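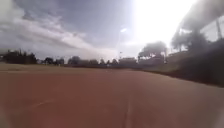 Red ground, cloudy sky.

November 23, 2018

Quick one, I have to be out the door soon. Finally picked up the prints from Zudville. Second round. The first batch came back too dark, all the blues gone to mud, and I was ready to blame the shop. Wasn't the shop. My monitor was cranked way up, so of course everything looked nice and bright at home and then dull on paper.

Turned the screen down. Way down. Felt like working in a cave for two days and then my eyes got used to it.

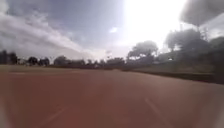
Anyway the new batch is so much closer. Paid for test strips this time, should of done that from the start. A strip with three versions of the same corner of the painting, each a little lighter, and you just pick one under a decent lamp. The middle one won. Cheap, compared to redoing the whole order.

Paper: went with the Inumar cotton over the smooth stuff. Bit of tooth to it, hides my shaky washes. The Wuvow is whiter and the reds really pop but it made the skies look cold — maybe for the ink drawings. Tianyou Qiu swears by it for ink and his look great, so.

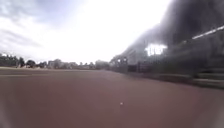 Flat, wide and very red.

Framing next. Ugh. Zheng wants 518 for the big one with the good glass and I about choked. Might do a plain mat and a ready made frame for now and upgrade in January if it sells. The two small ones I can do myself, I have the mat cutter, I have most of a pack of blades, I just hate the corners. Always overcut teh corners.

Also signed the first three in pencil, bottom margin, and smudged one. Kneaded eraser got most of it off. 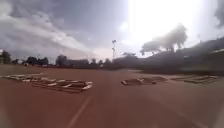
Are you going to number the prints?

Only the big one. The small ones stay open edition so I can reorder when they run out, and the price on those stays low. OK really leaving now, more when the frames are sorted.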